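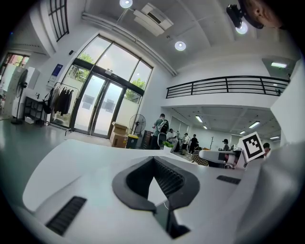
Gemeinde Lernton
Protokoll der Sitzung des Ausschusses für Bauen, Verkehr und Ortsentwicklung vom 29.06.2022

Ort: Sitzungszimmer im Rathaus, Erdgeschoss
Beginn: 19.00 Uhr
Ende: 21.25 Uhr
Vorsitz: Mariann Lengyel
Protokoll: Kristóf Szűcs
Die Sitzung war bis einschließlich TOP 7 öffentlich.

TOP 1 Eröffnung und Feststellung der Beschlussfähigkeit

Die Vorsitzende eröffnet die Sitzung und stellt fest, dass form- und fristgerecht eingeladen wurde. Der Ausschuss ist mit 9 stimmberechtigten Mitgliedern beschlussfähig. Die Tagesordnung wird auf Antrag der Verwaltung geändert: Der Punkt "Straßenbeleuchtung Mühlweg" wird abgesetzt, weil das Angebot des Netzbetreibers noch nicht vorliegt. Die übrigen Punkte rücken auf.

TOP 2 Genehmigung des Protokolls der letzten Sitzung

Zu TOP 5 der letzten Niederschrift wird angemerkt, dass der Feldweg am Friedhof nicht "gesperrt", sondern "für Fahrzeuge über 3,5 t gesperrt" werden sollte. Die Stelle wird berichtigt. Das Protokoll wird in der geänderten Fassung genehmigt.

Abstimmung: einstimmig bei einer Enthaltung

TOP 3 Alter Güterschuppen am Bahnhof, weitere Nutzung

Die Verwaltung berichtet über den Stand. Der Güterschuppen wurde 1895 errichtet und steht seit dem Auszug des Landhandels leer. Die Gemeinde hat das Gebäude mitsamt der Ladestraße übernommen. Das Gutachten zur Standsicherheit liegt inzwischen vor. Der Dachstuhl ist in weiten Teilen tragfähig, an der Nordseite müssen jedoch Sparrenfüße und die Fußschwelle ersetzt werden. Die Laderampe ist unterspült und darf bis auf Weiteres nicht betreten werden. Der Bauhof hat sie abgesperrt.

Das Planungsbüro Sipos stellt zwei Varianten vor.

Variante A sieht eine einfache Instandsetzung vor. Der Schuppen bliebe ungeheizt und könnte in der warmen Jahreszeit für Märkte und Vereinsveranstaltungen genutzt werden. Die Tore an der Gleisseite blieben erhalten, würden aber fest verschlossen.

Variante B sieht einen gedämmten Einbau im südlichen Drittel vor, mit Sanitärräumen und einem Raum, der ganzjährig nutzbar wäre. Der übrige Teil bliebe wie in Variante A.

In der Aussprache wird gefragt, ob Variante B auch nachträglich möglich wäre, wenn zunächst A gebaut wird. Das Büro bejaht das, sofern die Leitungen für Wasser und Abwasser gleich mitverlegt werden. Mehrere Mitglieder sprechen sich dafür aus, so zu verfahren. Ein Mitglied hält dagegen, dass ein Gebäude ohne Toiletten für Veranstaltungen kaum taugt und mobile Anlagen auf Dauer teuer werden. Die Frage der Zufahrt für die Feuerwehr über die Ladestraße ist noch offen; eine Stellungnahme des Kreises steht aus.

Die Denkmalbehörde hat telefonisch mitgeteilt, dass gegen beide Varianten keine grundsätzlichen Bedenken bestehen. Eine schriftliche Äußerung wird nachgereicht.

Beschluss: Der Ausschuss empfiehlt dem Gemeinderat, Variante A weiterzuverfolgen und die Leitungen für einen späteren Ausbau vorzusehen. Die Verwaltung wird beauftragt, eine Kostenberechnung einzuholen und die Fördermöglichkeiten zu prüfen.

Abstimmung: 7 Ja, 1 Nein, 1 Enthaltung

TOP 4 Parkregelung in der Bahnhofstraße

Vorgelegt wird eine Eingabe von Anliegern, die über Dauerparker klagen. Die Pendler stellen ihre Fahrzeuge vor den Wohnhäusern ab, obwohl der Parkplatz hinter der Ladestraße meist noch freie Plätze hat. Die Verwaltung schlägt eine Parkscheibenregelung mit zwei Stunden Höchstdauer vor, werktags von 8 bis 18 Uhr, zunächst zwischen der Apotheke und der Einmündung Gartenweg.

Diskutiert wird, ob Bewohner Ausnahmen erhalten sollen. Die Verwaltung weist darauf hin, dass Bewohnerparkausweise eine eigene Anordnung voraussetzen und der Abschnitt dafür vermutlich zu kurz ist. Sie will das mit der Verkehrsbehörde klären. Angeregt wird außerdem ein besser lesbarer Hinweis auf den Pendlerparkplatz -- das vorhandene Schild ist von der Linde vor Hausnummer 14 verdeckt. Der Bauhof soll es versetzen.

Beschluss: Die Verwaltung wird beauftragt, die Parkscheibenregelung für ein Jahr zur Probe zu beantragen.

Abstimmung: 8 Ja, 1 Nein

TOP 5 Fußweg zwischen Schule und Siedlung Trondalness

Der Weg ist auf einer Länge von 300 Metern nicht befestigt und nach Regen schlecht begehbar. Vorgesehen ist eine wassergebundene Decke in der vorhandenen Breite. Asphalt wurde geprüft und wegen der Baumwurzeln verworfen. Die Schulleitung hat um eine Ausführung in den Ferien gebeten. Nach Auskunft der Verwaltung kann die Firma Pretia im Juli beginnen, wenn der Auftrag kurzfristig erteilt wird. Die Mittel stehen im Haushalt bereit.

Auf Nachfrage: Eine Beleuchtung ist nicht Teil der Maßnahme. Ein Leerrohr wird mitverlegt. Die beiden Poller an der Schulseite werden gegen herausnehmbare ausgetauscht, damit der Räumdienst durchkommt.

Beschluss: Der Ausschuss stimmt der Ausführung zu.

Abstimmung: einstimmig

TOP 6 Bericht der Verwaltung

a) Spielplatz Am Anger: Das Klettergerüst ist nach der Jahresprüfung wieder freigegeben. Die Schaukel bleibt gesperrt, bis die Ersatzteile geliefert sind.

b) Ortsplan: Die neue Auflage wird mit der Gemeindezeitung verteilt, die derzeit an 832 Haushalte geht. Wer kein Exemplar erhalten hat, kann sich im Bürgerbüro melden.

c) Brunnen am Kirchplatz: Die Umwälzpumpe ist ausgefallen. Eine Reparatur lohnt sich nach Auskunft der Fachfirma nicht. Ein Angebot für ein neues Gerät ist angefordert.

d) Baumkontrolle: An der Kastanienreihe muss ein Baum gefällt werden. Eine Nachpflanzung an gleicher Stelle ist vorgesehen -- die Baumart soll mit dem Kreis abgestimmt werden.

TOP 7 Anfragen und Verschiedenes

Ein Mitglied fragt nach dem Bauzaun am ehemaligen Postgebäude, der in den Gehweg ragt. Die Verwaltung teilt mit, dass die Genehmigung zur Sondernutzung abgelaufen ist. Der Eigentümer wurde angeschrieben.

Aus der Zuhörerschaft wird gefragt, ob die Unterlagen zum Güterschuppen eingesehen werden können. Die Vorsitzende sagt zu, dass die beiden Varianten nach der Sitzung des Gemeinderats im Bauamt ausliegen. Das Gutachten selbst wird auf Anfrage vorgelegt.

Es wird gebeten, die Sitzungsvorlagen künftig früher zu verschicken. Der Protokollführer nimmt das auf.

Die Vorsitzende schließt den öffentlichen Teil um 20.50 Uhr. Es folgt der nichtöffentliche Teil mit einer Grundstücksangelegenheit, über den ein gesondertes Protokoll geführt wird.

gez. Mariann Lengyel, Vorsitzende
gez. Kristóf Szűcs, Protokollführer

Kategorie: Rathaus & Politik > Ausschüsse > Niederschriften

Weitere Meldungen
Parken am Bahnhof: Eingabe der Anlieger im Wortlaut
Gemeinderat: Tagesordnung der nächsten Sitzung
Öffnungszeiten des Bürgerbüros in den Sommerferien
Schaukel am Anger vorerst gesperrt
Hecken und Sträucher an Gehwegen zurückschneiden

Zuletzt aktualisiert: im Juli, Redaktion Rathaus Lernton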